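How to Air Out a Guest Room Before Company Comes

Posted 09/03/2020

I love this job! A room that has been shut up all winter can smell like old coats, and one good morning of work turns it into a place you'd want to sleep in yourself. We have one spare room at our place in Prindale and it sits closed from January on, so I've had plenty of practice.

Start early. Open the window all the way and then open another one across the hall, so the air has somewhere to go. I leave both open for 2 hours, even when it's chilly (put a sweater on and keep going).

While that's happening, strip the bed down to the mattress. Pull it a hand's width off the wall and vacuum behind the headboard, along the seams and under the frame. If you've never looked under there, well, brace yourself. Sprinkle baking soda over the mattress, leave it while you have lunch, and vacuum again.

Pillows next. Check the tag, wash them 2 at a time so the machine stays balanced, and dry them on low with a couple of clean tennis balls. They take forever – plan on most of the afternoon. A pillow that feels dry on the outside can still be damp in the middle, so squeeze it hard before you call it done.

Empty the closet, wipe the shelves with warm water and a splash of white vinegar, and leave the doors open overnight. Six empty hangers is plenty for a weekend guest.

Then make the bed again, and please use the loud bedspread! Stripes, flowers, whatever you've been saving. A bright cover cheers up a room faster than paint.
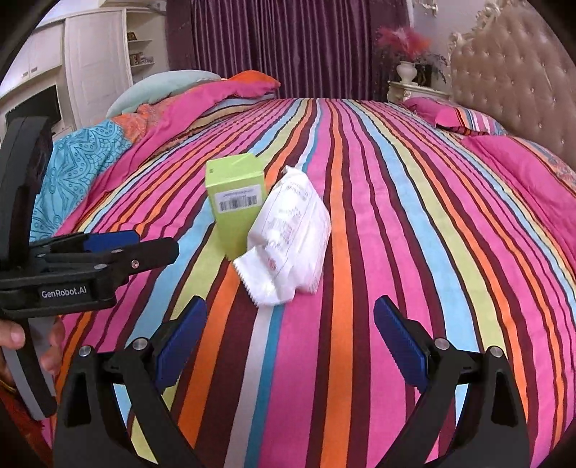
Volodymyr Lysenko wrote in to say that the vinegar did nothing for his closet until he took out the old shelf paper, which had been holding the smell the whole time. He peeled it off, washed the bare shelves twice and left them a full day before putting anything back. Great tip, and I've added it to my own list.

Last thing is the lamp. Dust the bulb (switched off and cool) as well as the shade, and check that it works from the bed.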